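工具箱是周三晚上翻出来的，本来只想找一把螺丝刀，拧紧书桌抽屉的拉手。拉手松了大半年，每次开抽屉都像在跟人握一只没睡醒的手。

结果螺丝刀没找到，先找到了螺丝。我用一只 Iwasaki 的饼干铁盒装它们，盒子里从来没有过分类这回事。搬家剩的、装书架多出来的、从坏掉的台灯上拆下来舍不得扔的，全在里面互相认识了。那天我一时想不开，倒在桌布上数了一遍，57 颗，其中能配成对的少得可怜。书架装完会多出螺丝，这件事我一直不敢细想，书架倒是还站着。

去年为了治这个毛病，我花 379 块买过一套 Nukico 的分格收纳盒，格子小巧，盖子透明，还送标签贴纸。标签我认认真真写了两张，一张“平头”，一张“圆头”，第三张写的是“其他”。后来所有东西都住进了“其他”。

## 关于十字和一字

我至今分不清螺丝的型号，只会拿螺丝刀一把一把去试。大一号的进不去，小一号的打滑，滑上三四回，槽口就磨成了一个小酒窝，这颗螺丝从此归它自己管。网上有人说先用橡皮筋垫一下再拧，我试过，橡皮筋碎在里面，又多了一样要清理的东西。
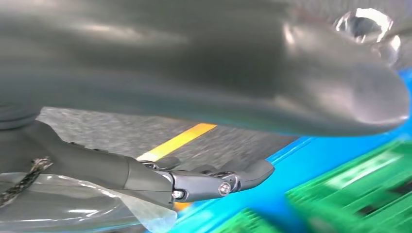 所以我现在对金属件上那一点亮光很有感情。槽口还完整、边缘还反光，说明还没有落到我这种人手里。抽屉拉手上那两颗就不行了，灰扑扑的，一看就受过委屈。

最后螺丝刀在厨房找到，跟开瓶器放在一起。拉手拧紧了，用了大约一分钟。铁盒我原样盖好放回去，收纳盒里那格“其他”也没动，等哪天书架有话要说再打开。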